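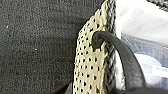
Pellow Hall rehearsal rooms to reopen after long wait

Two rehearsal rooms at Pellow Hall will open again next month, after a winter leak and then a row over who should pay for it kept them shut since December.

Trestmont, which runs the hall, confirmed the news on 19th August. Bookings open this week through Skedville, same as before. Old logins should still work, though anyone who had a block booking will have to put it in again from scratch.

The rooms are the two at the back, ground floor. Main hall was never closed, and the upstairs studio only lost a week.

Felicidad Gatchalian, hall manager, said the job had dragged on far longer than anyone wanted. "We were told spring. Then we were told early summer. I stopped putting dates on the door," she said. "The groups have been very patient, most of them."

The leak came through the flat roof over the rear corridor and got into both ceilings. Repairs to the roof itself were finished by Easter. What held things up after that was the inside – new ceilings, rewiring, and the sound proofing, which the insurers at first said was an improvement and not a repair. That was settled in June, with Trestmont meeting part of the bill. It would not say how much.

Local fundraising brought in £3000, mostly from a sponsored sing and a plant sale. A raffle added another £1067. The money has gone on music stands, a second hand upright piano and better lighting in the smaller room.

Room hire is going up, to £12 an hour in the evenings. Daytime rates stay as they were. Under-18s groups will pay the old evening price until the end of the year, after which it will be looked at again.

Not everyone is happy with that. Bujar Begović, who leads the town brass band, said his players had spent months in a church hall across town with no parking and would now be coming back to a bigger bill. "We'll be back, of course we will. But it's a fair bit more over a year and we're not a rich band," he said. He wants a discount for regulars. Ms Gatchalian said she would "have a look at it" but made no promises.

Yaryna Yatsenko, who teaches cello to beginners, was more cheerful. She has had pupils in her front room since the new year. "My neighbours have been saints. They will be delighted, I think, to see us go."

The noise question has come up before. Residents in the flats behind the hall complained twice last year about late drumming, and the council asked for a 10pm finish as part of the agreement. Drums and amplified music will be in the larger room only. Windows on that side have been replaced and wont open, so there is a new ventilation system, to be checked before the first bookings.

Napaporn Wiriya, who lives in the flats and made one of the complaints, said she had been shown round and was willing to see how it goes. "I like music. I don't like it at midnight through my bedroom wall."

There are 4 evening slots a week still unclaimed, all in the smaller room, and the hall is keen to hear from new groups. Choirs and spoken word especially.

An open evening is planned for the first week back, with short sets from the brass band and the Rojanasak youth ensemble, whose director Pongsak Khunthong is also bringing some instruments for childen to try. Free, no need to book. Tea and coffee in the foyer – bring change, the card machine is still not fixed.

The rear car park stays closed until the skips have gone. Use the front entrance.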